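Kirna Guest Rooms, Lilport: Questions from our guests

When can I arrive?
Check-in is from 3 in the afternoon. If your train comes earlier, you can leave your bags in the hall cupboard, and we will give you a receipt for them.

How do I find the house?
We are on Hollel Street, number 319, the green door beside the shoe repair. From the station take the tram to the last stop and walk two minutes up the hill. Taxi drivers sometimes go to Hollel Square, which is a different place, so please say "street" clearly.

Is breakfast included?
Bread, butter, jam, tea and coffee are included. Warm breakfast must be ordered the evening before with Zohreh Shirazi, in the office downstairs.

Can I bring my dog?
One dog in each room is allowed, but not in the rooms on the top floor. Please tell us when you book.

I will arrive late. Who opens the door?
Dariusz Ziółkowski is at the desk until ten in the evening. After this hour you need the door code, and we send it by text message on the day of arrival. We do not give it by phone.

May I cook?
Yes, the shared kitchen is open for all guests until 11 in the evening. Knives, forks and spoons are for everyone. Please wash them after the meal and put them back in the tray.

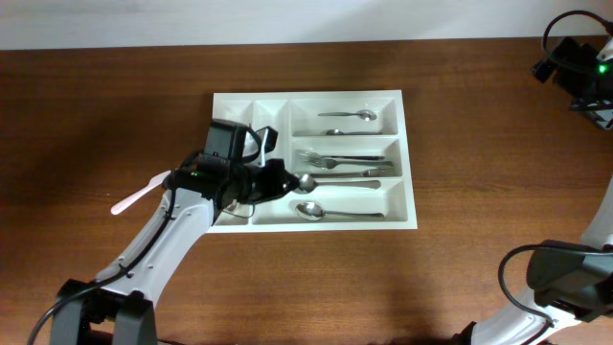
Can I park a car?
We have two places in the yard, and they cannot be reserved. The street is free in the evening, but in January one side is closed for snow cleaning.

How can I cancel?
Write to us up to three days before your arrival and you pay nothing. Later than this, we must ask for the first night.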